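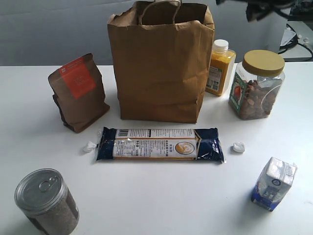 Vevbridge es un sello pequeño dedicado a reeditar grabaciones de música tradicional, y este invierno nos metemos en lo más grande que hemos hecho nunca: el archivo Llewellyn, 308 discos de pizarra con cantos de trilla, romances y bailes de gaita que llevaban décadas guardados en un desván. ¡Y suenan de maravilla! Buscamos a cuatro personas con buen oído para la escucha y la catalogación. Las sesiones son largas, pero se comparte mesa: un paquete de pasta, una bolsa marrón de papel, cosas del mercado y a cocinar entre todos a mediodía, con algún disco de fondo (de los que ya están digitalizados, claro).

## Qué vas a hacer

- Escuchar las transferencias en bruto y anotar saltos, cambios de velocidad y finales cortados.
- Transcribir letras en castellano, gallego y asturiano. No hace falta dominar las tres lenguas; con una bien sabida nos arreglamos.
- Comparar tomas de una misma pieza. Del romance de la loba parda hay varias, y discutimos mucho sobre cuál es mejor.
- Preparar notas para el libreto del primer volumen, que llevará 74 minutos de música.

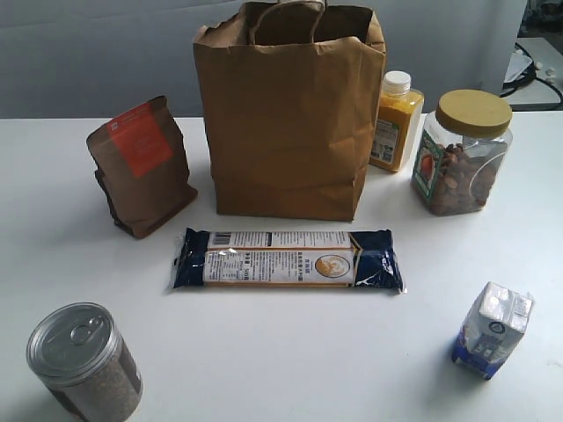
## A quién buscamos

Gente que escuche un aturuxo lleno de chisporroteo y quiera volver a ponerlo desde el principio. Nos viene bien que hayas estudiado musicología o sonido, pero también que toques en una agrupación, que colecciones pizarras o que te sepas el repertorio de tu abuela. La restauración la dirige Nithin Krishnan con Gideck, el programa que usamos para limpiar ruido; te enseñamos a manejarlo la primera semana. De los textos se encarga Rebecca Sanna, muy exigente con las fuentes y muy generosa con su biblioteca.

## Condiciones

Contrato a media jornada, de octubre a junio, con 719 euros brutos al mes y las comidas incluidas los días de sesión. Trabajamos en el estudio Pluststead, en la segunda planta, con ascensor. Tu nombre aparecerá en los créditos del disco y te llevas copia de todo lo que se publique.

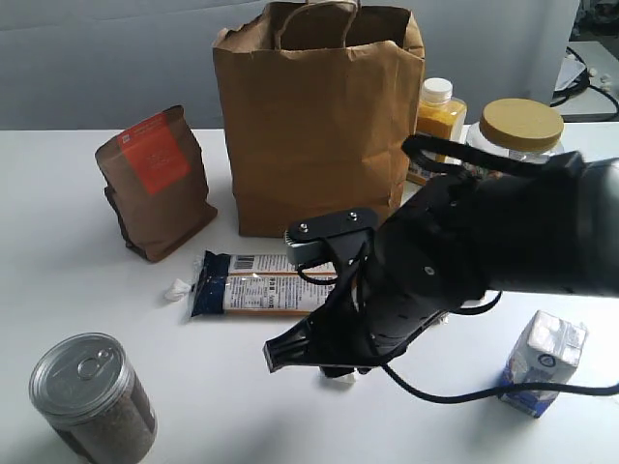 El horario es de 9:30 a 14:00, con cierta flexibilidad si tienes clases o ensayos. Los lunes hay escucha común y ahí sí pedimos que venga todo el equipo, porque se decide qué caras pasan a restauración y cuáles se quedan solo en el catálogo.

## Cómo apuntarte

Mándanos una carta de una página, sin plantilla, y háblanos de una grabación antigua que te guste mucho: quién canta, dónde la encontraste, qué oyes en ella. Añade un currículum breve y dinos qué lenguas manejas. Si tienes alguna transcripción hecha, aunque sea a lápiz y escaneada, ¡adjúntala! Recibimos solicitudes durante todo septiembre en el formulario de la web de Vevbridge, y contestamos a todas.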